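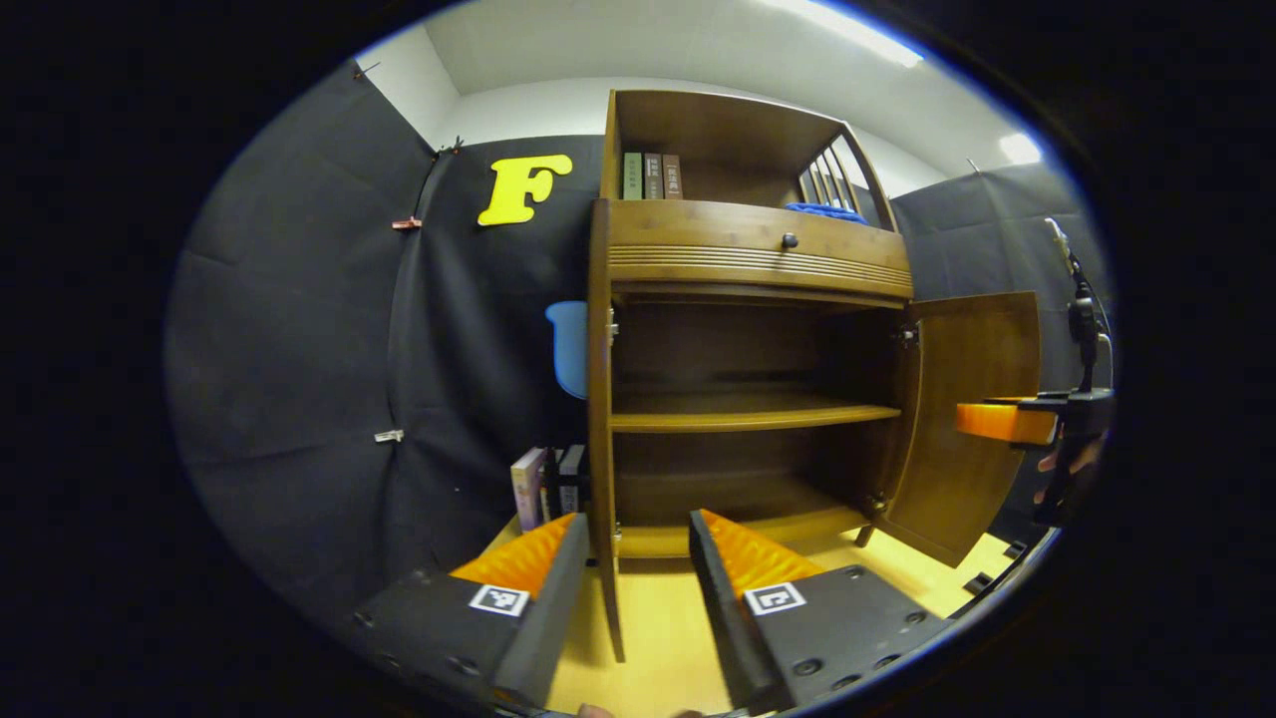

Open cabinet, light wooden floor

Winning the toss and bowling: talk notes, January evening session

12 shares | 4 comments

Start with the hands-up thing. Who here has won a toss, looked at the sky, looked at the pitch, prodded it with a key, and then said "we'll have a bowl" exactly as they were always going to? Wait for hands. Put mine up first, it helps.

Right, so the talk is about the toss in club cricket, and whether captains in our league are any good at using it. I captained Tunstall seconds for longer than was wise and I bowled first nearly every time. I had reasons. I wanted to know what we were chasing, half my batters turned up late, and I didn't fancy waiting for tea with 90-odd on the board. Two of those are at least cricket reasons!

Where the numbers come from. I went through 300 matches in the Plavell League, over 3 seasons, all the Saturday divisions apart from the bottom one (the bottom one has gaps in the scorecards you could drive a roller through). Most of it came out of Sovora, the scoring app, and the rest I typed in by hand from scorebooks, some of which had been rained on. Say thank you to the scorers here. Don't do the pencil joke, it didn't go down well last time.

SLIDE: what captains do

Captains who won the toss chose to bowl in 70 per cent of matches. Let that sit for a second. I thought it would be high but I had something nearer evens in my head, and I think most of the room will too. Ask for guesses before I click. If somebody gets it right on the first go, move on quickly.

It hardly changes with the month either. You'd expect bowling first in April when it's green and miserable and the ball does a bit. But in July, on a road, with the sun out and a short boundary on one side, they're still sticking the other lot in. So whatever's driving it, the pitch can't be having much of a say.

SLIDE: does it work?

Sort of. Sides that won the toss won 15 more matches than they lost, once the draws and washouts are taken out. That sounds like something until you remember how many matches we're talking about. I wouldn't bet my own money on it. A handful of dropped catches going the other way and the whole edge disappears, and I have personally dropped that many catches.

(Someone will ask about significance. Short answer: no, it doesn't clear the bar, and I'd want more seasons before saying so either way. Long answer: come and find me at the bar, the other sort.)

The more interesting bit is splitting it by what they chose. The captains who batted first did a shade better than the ones who bowled. BUT, and say this slowly because I got it wrong myself when I first did the sums, the sides who choose to bat tend to be the stronger sides. They've got an overseas player and a proper number three and they back themselves. So they were going to win more anyway. If I put up that chart on its own you'd all go home and bat first and lose, and then email me.

What I did about it was to compare each club with itself. Same club, same season, batting first against bowling first. Most of the gap goes away when you do that. There's a bit left, and I go back and forth on whether it's real.

SLIDE: the Wosura ground

Local colour, everyone likes this one. Anyone who's played at Wosura knows the slope and knows the sightscreen that isn't quite behind the arm. The received wisdom is that you never bat second there because the sun drops behind the trees at the far end and you can't pick up the ball after six o'clock. I'd believed that since I was a junior.

In the scorecards there's no sign of it. Sides chasing at Wosura do as well as sides chasing anywhere else. What does happen is that more wickets fall lbw in the second innings, and I've got a theory about tired umpires which I'll keep to myself as I have to play there again this summer.

Pause for the heckle. There will be one from the Wosura end of the room.

SLIDE: why do we all bowl, then?

This is the part I enjoy most so don't rush it. I think there are a few things going on. One is that chasing feels safer. You know the number, you can pace it, and if you lose you lose late, with people still interested. Batting first and being all out before the urn's warm is horrible, it's a long afternoon and the captain has to stand there in it.

Another is blame. If you bowl first and it goes wrong, the bowlers bowled badly. If you bat first and it goes wrong, what on earth was the skipper thinking? I've been on both ends of that conversation in the same season.

Then there's the draw. In the divisions that still play the old format, you can bowl first, get your wickets or not, and shut up shop later if the chase goes wrong. Batting first you have to take wickets to win, and plenty of club sides don't trust their attack to do it on a flat one. That's a sensible reason! I take it more seriously than the sky-gazing. If you only play win-lose cricket, though, it doesn't apply to you, and the captains in those divisions bowl first just as often.

SLIDE: what I'd do

Keep this modest. If you've got a good side, bat more than you do now. If you've got a middling side, do what your players are happiest doing, as the toss is worth so little that a cheerful dressing room probably counts for more. If half your team's stuck behind a tractor at quarter to one, bowl. I've checked and there's no column for that in the app.

And write down what you chose and why, before the first ball. Just a line in the back of the scorebook. I did it for a season and it was embarrassing reading. "Looks like it'll do a bit" appears on page after page, and mostly it did nothing at all.

If there's time: the chart of run rates by batting order. Skip if the sandwiches have come out.

Questions. Likely ones:

Overs lost to rain. Left out of everything except the first slide.

Women's and midweek cricket. Not enough scorecards yet, and the midweek format is so short that I'd want to treat it separately. If anyone has books going back a few years, please lend them to me, I'll look after them.

Does the coin matter? No. Though I did call tails all season.

Spreadsheet is on the league page if anyone wants to pick holes in it. Leave that slide up while people get their coats.

4 comments | Share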